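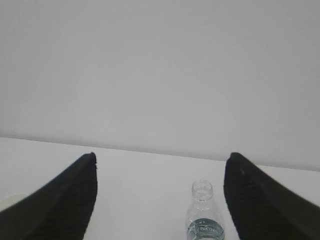

Fig. 1. Clear plastic bottle on a white tabletop.

Unit 4: Chasing a low total in limited-overs cricket
Notes: Saskia Tapsell

Set match: Welletham v Riviere. Welletham made 212. Riviere were 62 for 1 and then lost four wickets for 21 runs.

Required rate = runs still needed divided by overs left. Work it out again at the end of each over. 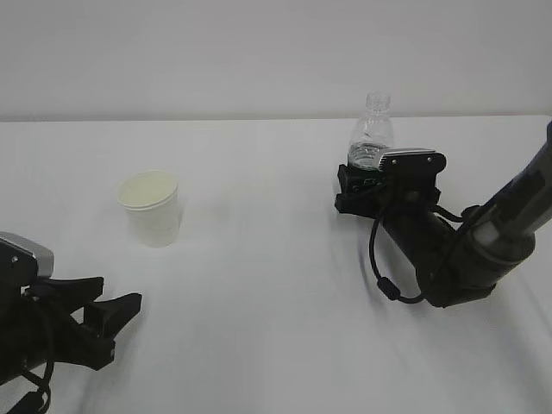
A low required rate does not protect the side batting second. Wickets in hand set how much risk the next pair can take, and a new batter usually scores slowly at first.

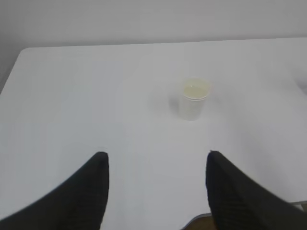
Field placing changes once a wicket falls. The captain may bring in a slip and close the single on the off side. For the desk exercise, let a plain white plastic cup like this one, standing near the middle of the table, mark the striker's end, and plot the close fielders from it.

Reading before the seminar: Ammann, sections 2 and 3. Bring the Riviere scorecard.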